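Sirka (novel)

Sirka is a novel in two parts, first published in 1948. It follows two sisters who grow up above a ferry office in the river town of Nastlow, and the years in which they stop speaking to each other.
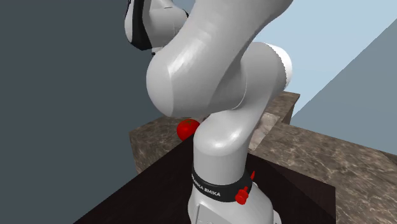
The reviewer for the Nastlow Courier found the younger sister hard to like and the book hard to put down, and complained only that the ferry fares were given too often. Later readers have mostly agreed on the first point. The fares were kept in every edition.

Plot

The first part, "Low Water", opens in March, on the morning the girls' father fails to come back from the far bank. Sirka, the younger, is 7 years old. Her sister Oda is old enough to take over the ticket window and does so the same day. Their mother tells customers that her husband is away on business, and the family keeps up the story for so long that the sisters come to hold different versions of it. Oda believes he drowned. Sirka believes he is living in Zunavdale, a mill town upriver, under another name.

As a teenager Sirka steals from the cash box to pay for trips to Zunavdale. She is caught, lies about the reason, and lets a deckhand lose his job over the missing money. This is the act on which the rest of the book turns. Oda knows the truth and says nothing, at first to protect her sister and later to have something to hold over her.

The second part, "The Sengar Side", takes place many years afterward. A bridge is being built from Nastlow to Sengar, the village on the opposite shore, and the ferry is due to close. Sirka comes home to sign the papers for the sale of the office. The deckhand's daughter is now working at the ticket window, and Oda has left her a share of the business. The sisters quarrel over the sale, then over the theft, and finally over their father. A letter found behind the fare board shows that he did reach Zunavdale but stayed there only one winter. Where he went next is never explained.

In the closing chapter Sirka crosses on the last ferry with the deckhand's daughter and begins to tell her about the cash box. The book ends before the boat lands.

Structure and style

The chapters alternate between the sisters. Sirka's are told in the first person and the past tense, Oda's in the third person and the present. Several events appear twice with small differences - the color of a coat, the order in which people entered a room - and the text does not say which account is correct. The mother has a single chapter of her own, near the middle, written as a list of household expenses with remarks beside them.

Background

The towns are made up, though the setting draws on an older local legend. In it, a flood in 1686 carries off a ferryman who had refused to take a widow across without payment. Oda tells this story to passengers in the first part. In the second, the deckhand's daughter tells it back to her with the ending changed, so that the ferryman survives and is too ashamed to go home.

Reception

The first printing sold slowly. Early notices praised the river passages and were divided on the ending, which some took for a sign that pages were missing. The publisher added the words "The End" to the second printing to settle the matter. They were taken out again in later editions.

Interest grew after the novel was adopted for school reading lists, usually in a shortened form that leaves out the mother's chapter. Critics have since treated that chapter as the key to the book. Its entries show that she was sending small sums to Zunavdale all along, which means she knew where her husband was while her daughters argued over it.

Adaptations

A radio version in seven episodes used two actresses for Sirka, one for each part. A stage version, set entirely inside the ticket office, moves the letter scene to the opening and drops the legend.

See also

Epistolary novel
Family saga
Unreliable narrator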